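关于我们

最后更新:2020年6月27日

Rarimside 设计和制造实弹射击场用的移动靶车,也承接靶场的场地规划、安装、值守和维修。我们的客户是各级靶场管理单位、装备试验单位,以及需要在实弹条件下检验遥控或自主车辆的研制单位。公司现有员工31人,总部和装配车间在 Eide,另有一处外场在 Wurkeck。

我们自己不做武器,不做弹药,也不做有人驾驶的战斗车辆。我们做的是被打的那一方:在射手面前移动、转向、停下、倒下、再立起来的靶子,以及把这些靶子管起来的控制系统。

我们怎么开始的

公司的两位创办人是 Beryl Dunmore 和 Tomás Cordeiro。Beryl Dunmore 原先在一家工程机械厂做底盘,Tomás Cordeiro 原先在靶场做轨道靶的维护。他在那几年里处理得最多的故障是导轨变形:弹着点偏了,打在导轨上,整条线就要停下来,等焊工进场。导轨的另一个毛病是射手很快会记住它。同一条线上走过几次之后,大家都知道靶子会从哪个土坎后面出来,往哪边走,在哪里消失,训练就变成了背路线。

他们最初的想法很简单,就是把靶子从导轨上拿下来,放在一辆能自己走的小车上。第一辆样车是在 Beryl Dunmore 租的一间农机棚里拼出来的,底盘取自一台旧的果园运输车,遥控部分买的是现成的工业遥控器。这辆车在草地上走得很好,到了碎石坡上就不行,转弯时履带脱落,抢修了一个下午。后来的底盘换成了轮式,一直用到现在。样车的车架还放在 Eide 车间的门厅里,来访的人可以看。

第一份正式合同来自一个小型靶场,要求是两辆车,能在夜间运行,能在操作员看不见的沟里走。为了满足第二条,我们开始做路线记录和定位,这也是公司从机械转向控制系统的起点。Joon-young Tak 就是在那时加入的,他写了第一版路线控制软件,现在负责整个软件和电子组。

我们的产品

移动靶车的型号名叫 Plundar,目前有三种配置。

Plundar 轻型用于单兵和班组射击。车上装一块人形靶或一组人形靶,中弹后倒下,可以按设定的时间重新立起,也可以保持倒下直到本轮结束。轻型车的防护板装在前方和两侧,后方敞开,便于从后面更换电池。

Plundar 中型用于车载武器射击。车体更宽,靶架可以装轻型车辆轮廓靶。靶板分成几块,打坏哪一块换哪一块。中型车可以加装加热片,让热像仪看到一个接近真车的热轮廓。加热片的布局由客户给出,我们按图制作,图纸在合同结束后归还客户,我们不留底。

Plundar 拖挂型没有自带的靶架,它拖一个低矮的滑橇,靶子装在滑橇上。万一打低了,损失的是滑橇,车在前面的土坎后走。这种配置的转弯半径大,需要的场地也大,并非每个靶场都适合。有的客户问完价格之后很想买这一种,我们看过地形图后会建议他们买中型。

三种配置共用一套驱动、一套电池和一套控制箱。共用的好处主要在备件上:靶场的库房里只要备一种轮毂电机和一种控制箱,哪辆车坏了都能顶上。控制箱装在车体最低处,四面有钢板,上盖要用专用扳手打开。我们在交付时会给每个靶场配两把扳手,多数靶场一年之内会来要第三把。

控制台

控制台放在靶场的指挥塔或者指挥车里,由一名操作员使用。操作员在地图上画路线,设定每一段的速度、停顿和靶子动作,然后把整套动作存成一个场景。场景可以重复播放,也可以让系统在给定范围内随机改变出现的时间和先后次序。随机的范围由射击指挥员定,软件不会超出这个范围。

每辆车在行驶中不断向控制台报告位置。车和控制台之间的通信一旦中断,车立即停下,靶子放倒,驱动断电,要由操作员在通信恢复后重新确认才能继续。这条规则写在车上的控制器里,控制台改不了,客户也改不了。我们被多次要求把它做成可选项,理由通常是某处山沟里信号不好,车总停。我们的办法是在那条沟边加一个中继,规则不动。

安全边界同样由车上的控制器执行。边界在安装时由我们和靶场安全官一起走一遍,逐点记录,双方签字。车一旦接近边界就减速,到达边界就停。边界的修改需要安全官的密钥,我们的人没有这个密钥。

为遥控和自主车辆做的工作

最近几年,有一部分客户来找我们,目的是检验他们自己的无人车辆。这些车辆上装有传感器,有的还装有武器站,由远处的操作员控制射击。研制单位需要一组移动目标,目标的动作必须每一轮都一样,这样两次试验的结果才可以比较。导轨靶做得到重复,做不到复杂;请人开靶车做得到复杂,做不到重复,实弹时也不能让人坐在里面。我们的靶车两样都能做,于是这类合同慢慢多了起来。

在这类试验里,我们只负责目标一侧。谁在操作被试车辆、操作员看到什么画面、由谁批准开火,都由试验单位决定和负责。我们的控制台和被试车辆之间没有数据连接,双方只共用一个时间基准,以便事后把记录对齐。这个做法从第一份此类合同起就是如此,我们也写进了标准条款。

试验单位拿到的记录包括每辆靶车的位置、速度、靶子状态和中弹时间。记录文件是普通文本格式,不需要我们的软件就能打开。Yetunde Balogun 负责试验支持组,客户在试验前后的大部分往来邮件都由她的组来回复。她的组还编写一份试验前的检查单,每份合同一版,没有通用版本,因为每个场地的土质、坡向和进出道路都不一样。
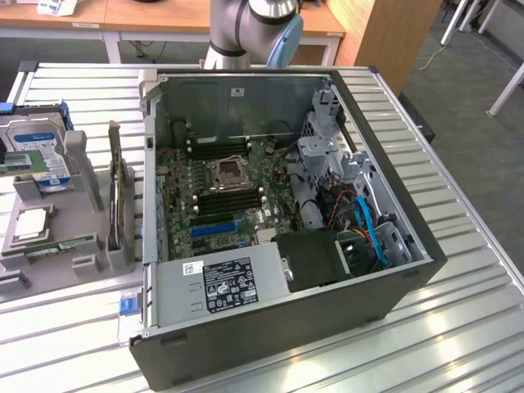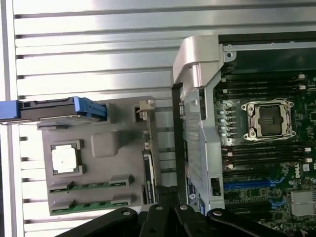

租用靶车的话,最短租期是多长?

最短租期是3天,从靶车运到场地、完成边界记录之后开始计算,路上的时间不算在内。

Wurkeck 外场

Wurkeck 外场原来是一处采石场,停采以后由我们长期租用。场内有一段200米的直线跑道,一片碎石坡,一条涉水沟和一块黏土地。黏土地是后来专门铺的,我们早先交付的一批车在干燥的地方表现正常,到了一个多雨的靶场,轮子上的泥把挡泥板顶歪了。现在每辆车出厂前都要在这块地上跑一遍,跑完不冲洗,放一夜,第二天再起动。

外场不进行实弹射击。中弹传感器用振动台检验,防护板送到有资质的单位做射击检验,检验报告随车交付。常有人打电话来问能不能到 Wurkeck 打靶,答复是外场没有射击许可,也没有申请的打算。

外场每年二月停用,用来整修道路和排水。这个月里出厂检验改在 Eide 车间后面的院子里做,项目少一些,不足的部分等外场恢复后补做。如果客户急着要车,可以先提走,补做的项目由我们的人到客户场地完成,费用由我们承担。

外场的进场道路有一段和邻近农场共用。运靶车的平板车不在牲畜转场的时段通过,送货时间因此有时会提前或者推后一天。我们在合同的交货条款里注明了这一点。

维修和备件

靶车是要挨打的,维修占了我们工作量的很大一部分。在上一个结算年度里,维修组记录的工时是2425小时,其中大部分花在靶架、线缆和轮胎上。驱动电机坏得很少,控制箱坏得更少。线缆损坏多数不是子弹直接打的,是跳弹和碎石造成的,所以我们从中型车开始把线缆全部改到车体内侧,轻型车在下一批也照此修改,早先交付的轻型车可以返厂改装。

维修分为现场和返厂两种。靶板、靶架、轮胎、电池、外部线缆由靶场自己的人更换,我们提供培训和手册。控制箱和驱动部分返厂处理。返厂的车先登记,再拆检,拆检后给客户一份报价,客户同意之后才开始修。客户不同意的,车装回原样退还,只收运费。

Salamatu Uzor 管理维修组和备件库。她到任以后做的第一件事是把备件编号重新排了一遍。旧编号按采购先后排列,同一种螺栓有好几个号,靶场订货时经常订错。新编号按安装位置排列,看到编号就知道装在车的哪一部分。旧编号仍然可以用来订货,库房会代为换算,但请在订单上注明车架号。

停产的零件我们保留图纸,可以按原图加工。电子部件如果原厂停产,我们会提前通知在用的客户,由客户决定是一次买足备件还是改用替代件。替代件在使用之前要走完全部出厂检验项目,检验结果会发给客户。

培训

每份购车合同都包含一期操作员培训和一期维修员培训,地点在客户的靶场,用的是客户自己的车。操作员培训的内容有路线绘制、场景编制、边界检查、通信中断后的恢复,以及和射击指挥员之间的口令配合。最后一项占的时间最长。靶车操作员和射击指挥员往往不在同一个房间里,谁在什么时候说"靶车就位",谁在什么时候说"靶车停止",都要事先约定好,写在一张纸上,贴在两边。

维修员培训从拆一辆车开始。学员自己拆,自己装,装好之后自己开一圈。培训用的工具和靶场日常用的一样,我们不带专用设备去。学员结业后拿到一张证书,证书只说明此人接受过哪一种配置的培训,不代表任何军方或政府的资格。

人员变动以后,客户可以派新人参加我们在 Eide 开的公开班。公开班人数较少,报名以合同编号为准,同一客户每次最多两人。食宿自理,车间对面有一家旅店,步行可到,名单随报名确认函一起发送。

质量和责任

每辆车有一本随车记录,从车架焊接那天开始写,写到报废。记录里有焊工和装配工的签名、出厂检验数据、每次维修的内容和更换的零件。随车记录归客户所有,我们留一份副本。靶车转让给别的靶场时,记录应当随车走。如果原件遗失,可以向我们申请补发副本。

发生过的事故和险情,我们会写成简报发给全部在用客户,隐去客户名称。到目前为止发得最多的一类是车辆在坡上停放时没有放轮挡。驻车制动在断电后自动抱死,正常情况下足够,但是制动片磨损之后在陡坡上会慢慢滑。手册里要求在坡上停放必须放轮挡,请照做。

我们产品的出口需要许可。许可由客户所在地和我们所在地的主管部门分别审批,所需时间我们无法控制,也不接受把许可时间计入交货期的条款。公司不通过中间商向境外销售整车。有人以我们的名义报价时,请直接打总部电话核实。

我们不承接的工作

我们不在靶车上安装任何能发射的东西,包括空包弹模拟器。需要声光模拟的客户,可以在靶车附近单独布设由靶场管理的器材。

我们不为活动、展会或拍摄提供靶车。不把靶车改装成运输车、巡逻车或者其他用途。不修别的厂家生产的靶车,但可以帮助客户把别家的靶板装到我们的靶架上,前提是重量在允许范围之内。

人员

Beryl Dunmore,总经理,兼管底盘设计。
Tomás Cordeiro,靶场工程负责人。场地勘察和边界记录多数由他本人到场。
Joon-young Tak,软件和电子组负责人。
Yetunde Balogun,试验支持组负责人。
Salamatu Uzor,维修组和备件库负责人。

公司由两位创办人和员工持股,没有外部投资人。车间装配工和外场人员都是正式员工。旺季时我们会推迟交货,不临时雇人装车。焊接由自己的焊工完成,机加工件由本地两家工厂供应,电池由供应商成组提供,我们不自行拆改电池组。

招聘

目前招聘一名嵌入式软件工程师和一名现场安装技术员。安装技术员需要长时间在外,一次出差可能持续数周,住宿条件由靶场决定,有时是营房。两个岗位都需要通过背景审查,审查期间不能进入客户场地,可以先在车间工作。应聘材料请寄到 Eide 总部,注明岗位名称。不收电子版证件扫描件,面试时带原件。

学生实习每年接收少量名额,只在车间和外场,不去客户靶场。实习由 Joon-young Tak 的组和 Salamatu Uzor 的组轮流带。

参观和来访

总部接受预约参观,请提前说明单位、人数和目的。车间内有部分区域不对外开放,参观路线由接待人决定。手机和相机在门厅存放。Wurkeck 外场不接待个人访客。

询价时请附上场地的地形图、射击方向、最大射距、使用的口径和希望的靶车数量。没有地形图的询价我们也会回复,但只能给出单车价格,中继、安装和边界记录的费用要等勘察之后才能算。

读者留言

老周修靶:我们场里用的是轻型,线缆那一段说得对,跳弹打断过好几回,都是右后那一束。请问返厂改装的话,车要整台发回去,还是拆下车体就行?

Rarimside 维修组:整台发回,靶板和靶架可以留下。改装后要重新做出厂检验,只有车体做不了。请先把车架号发过来。

lin_hill:通信断了就停这条,我当操作员的时候嫌麻烦,后来换到指挥那边坐了一年,就没再抱怨过。加中继之后好多了。

草坡北:公开班的报名表能不能放在网页上?每次都要打电话要,传真过来还看不清楚。

Rarimside 培训:收到,下次更新网页时放上。在那之前可以写信索取,我们寄纸质的。

W. 路过:想问一下拖挂型的滑橇能不能单独买,我们自己有车拖。

Tomás Cordeiro:滑橇不单卖。它的倒靶动作由靶车的控制箱供电和控制,接在别的车上只是一块铁架子。

联系我们:Rarimside 总部,Eide,请写明"询价""维修"或"招聘" | 版权所有 © Rarimside | 返回顶部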